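Comparing two hand-held grippers for collecting pick-up data
Project report, Robotics Option, Halliday Building, Pledbridge
Submitted Thu 27 January

1. What we set out to do

Our group was asked to compare two hand-held grippers and say which one the lab should use for next term's recordings. Both are held in one hand and worked with a trigger, and both carry a camera that looks out over the fingers. The first is the Skotik, which has wide, block-shaped finger tips. The second is the Skaltance, which has thin curved fingers with a rubber skin. We started in October with no experience of either.

The brief left the choice of tasks to us. We settled on household objects, as the arm in the lab is meant to be trained on those later. We wanted to know three things: how often a person using the gripper manages the task first time, how usable the camera pictures are afterwards, and how tiring the thing is to hold.

2. Equipment and set-up

All the recordings were made at a table in the ground floor workroom. Each gripper was plugged into the same laptop by a long cable, which was taped to the user's sleeve after it pulled a mug off the table in the first week. The camera settings were left on automatic to begin with. We changed this later (see section 5).

The Skotik weighs 314 grams more than the Skaltance. That does not sound like much, but most of it sits in front of the hand and you feel it in the wrist. Its trigger is also stiffer. The Skaltance trigger is light and has a bit of free play at the start, so the fingers do not move until you have squeezed a few millimetres.

3. Tasks

The tasks were picking up a mug by the handle, moving a folded tea towel, pushing and lifting a basket, opening a small drawer and stacking plastic bowls. Every user did each task with both grippers, and swapped which one they began with from one session to the next. An attempt counted as a success if the object ended up where it should with one approach and no help from the other hand.

We threw out 23 recordings where the cable came loose or the user forgot to press record until halfway through. That left 1314 good recordings, split evenly between the two grippers.

4. Results by task

Mug: the Skaltance did better. Its thin fingers go through the handle easily, while the Skotik blocks have to be lined up with care and sometimes will not fit at all. Two of us gave up on the handle with the Skotik and gripped the rim, which we counted as a failure because the task said handle.

Tea towel: hardly any difference. Both grippers picked up a fold of cloth well. The Skaltance sometimes took only the top layer.

Drawer: the Skotik was slightly better, as the blocks do not bend when you pull. The Skaltance fingers flex and slip off the knob if you pull at an angle.

Bowls: the Skaltance again, mainly for the same reason as the mug.

Basket: this was the task where the Skotik was clearly ahead. A flat block gives a wide contact with the side, so the basket slides along without turning. With the thin fingers it tended to swing round. Lifting was harder with both, and we found it best to pinch the rim near a corner.

5. Camera pictures

We went through the recordings by hand and marked each one as clear, partly blurred or unusable. The main trouble was blur when the wrist turned quickly. The fingers move with the camera and so stay fairly sharp, but whatever you are reaching for smears. Woven surfaces suffered most - the pattern turns into streaks, and the software that tracks points from one picture to the next loses hold of them. 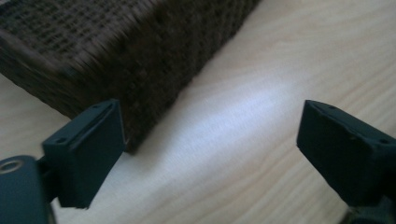
Reading a draft of this section, the lab supervisor wrote in the margin that blur of this sort should be blamed on the shutter before the gripper, and asked us to repeat the basket task with the exposure fixed and a second lamp on. We did this for both grippers. The blur was reduced a good deal, though it did not go away when the user hurried. The ranking of the two grippers stayed the same.

The supervisor's other remark was that we should have fixed the exposure from the start. We agree. The later recordings cannot be compared fairly with the earlier ones on picture quality, so we have kept them apart in the file. The longest single session came to 2244 seconds, and the pictures got worse towards the end of it as the user's arm got tired.

6. Comfort

Everyone preferred holding the Skaltance. With the Skotik, three of us had sore wrists after half an hour. A strap round the forearm helped a little but made it slow to change users.

7. What we recommend

For general use we would choose the Skaltance, with the exposure fixed and both lamps on. The Skotik should be kept for pushing and pulling tasks, in short sessions with breaks. If there is time next term, someone should try making narrower tips for the Skotik, as the tips were the cause of most of its failures with the mug and bowls. We drew one version but did not get a slot on the printer. The drawing is in the project folder with the raw recordings.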